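Broltirel Tableware Board > General > Drying trays under cups, do you bother?

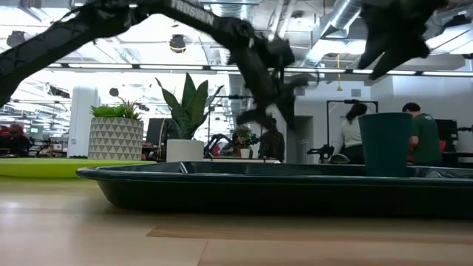 Page 2 of 7

Kelechi_B wrote:
Picking this up from page 1. I have used a long tray beside the sink for years and I would not go back to a rack. Racks hold the cup up in the air, fine, but the water goes on the counter and gets under the backsplash. A tray keeps it in one place and you tip it out at night.

gudrunw wrote:
You tip it out at night. Most people don't. My sister had a tray like that and there was a brown line all the way around the inside of the rim. Cups set mouth down on a flat surface don't dry, they steam. Put a towel down and change it.

Kelechi_B wrote:
A towel is wet after four cups. Then what?

gudrunw wrote:
Then you get another towel. I own more than one.

T. Magnusson wrote:
Depends on the foot of the cup. The old Kristiansen mugs have an unglazed ring on the bottom and if that sits in water it soaks it up. Mine took on a smell. I moved them to a shelf with wooden slats and the smell was gone in a week or so. With glazed feet I don't think it matters where you stand them.

BMSolberg wrote:
Same here with the ring. I sanded mine with 300 grit, wet, just to take the roughness off, and it stopped scratching the table too. It did not stop it soaking up water though.

thang_t wrote:
Does anybody have a tray with a slope to it? The Adport one is supposed to drain toward one end but mine drains toward the middle. I put a folded piece of cardboard under one side and that worked until the cardboard got wet.

Kelechi_B wrote:
Use a cork coaster cut in half. Or two stick-on furniture pads.

T. Magnusson wrote:
Is yours the short Adport or the long one? The long one sags. I wrote to the shop in March and they sent a replacement that sags the same way.

thang_t wrote:
Long. OK, so it isn't just mine. I paid 20 for it on sale so I'm not going to fight over it.

gudrunw wrote:
20 would buy a stack of towels.

BMSolberg wrote:
Gudrun, we know about the towels.

On dark glazes – has anyone found a way to keep hard water spots off? I have tall green cups from Asano and they look dirty an hour after I wash them. The white ones get the same spots, I'm sure, but I can't see them.

T. Magnusson wrote:
Vinegar in the rinse water. A splash, no more.

Kelechi_B wrote:
I would not use vinegar on anything with a matte glaze. I dulled a bowl that way.

T. Magnusson wrote:
How long did you leave it in?

Kelechi_B wrote:
Overnight.

T. Magnusson wrote:
Well, that's a soak. I'm talking about a rinse and straight out again.

gudrunw wrote:
Or dry them by hand when they come out of the water. With a towel.

thang_t wrote:
She has a point on that one. I do it with glasses and never get spots. I'm going to try the furniture pads tonight and will post back if the long tray drains.

Page 1 2 3 4 5 6 7 Next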